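Repeindre une chambre en mars

J'ai fini la chambre du fond. Elle était vert bouteille depuis notre arrivée dans l'appartement de la rue Hirketley, et le vert bouteille au nord, en hiver, c'est long.

J'ai commencé par lessiver les murs, puis j'ai rebouché les trous des anciennes étagères. L'enduit Ovach sèche vite, mais il se ponce mal si on attend le lendemain. J'ai attendu le lendemain. Comptez une bonne heure de plus et un masque.

Pour la peinture, j'hésitais entre deux blancs cassés de chez Keltach. Sur le nuancier, le 172 tire un peu vers le gris, le 348 vers le jaune. Ma voisine du dessous, Malathi Rao, est montée voir les essais à huit heures du matin puis en fin d'après-midi, et elle a préféré le 348 les deux fois. J'ai pris le 172. Il a fallu une sous-couche et trois passes pour que le vert ne remonte plus dans les angles.

Côté meubles, j'ai gardé l'armoire et le lit. Le bureau est parti chez mon frère. Je voulais une table blanche, simple, qui ne mange pas toute la lumière.
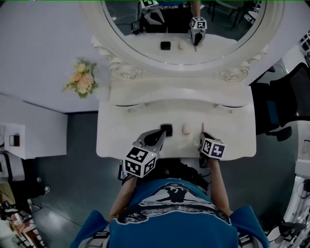

Sur la coiffeuse blanche, un petit carré noir et un petit objet beige en forme d'œuf.

Pour les rideaux, j'ai acheté du lin au marché Bhat, en coupon. Le coupon faisait 46 centimètres de trop en longueur et j'ai gardé la chute pour des housses de coussin. L'ourlet est fait à la main, pas très droit du côté gauche. Le lin n'était pas prélavé, donc passez-le à quarante degrés avant de couper quoi que ce soit.

Reste le parquet. Deux lames grincent près de la porte et je n'ai pas encore trouvé comment les reprendre sans démonter la plinthe. J'ai essayé le talc, ça tient trois jours. Si quelqu'un a une méthode pour un vieux parquet cloué sur lambourdes, les commentaires sont ouverts.

Le mois prochain, je m'attaque au couloir. Il me reste un demi-pot de 172 et il y passera.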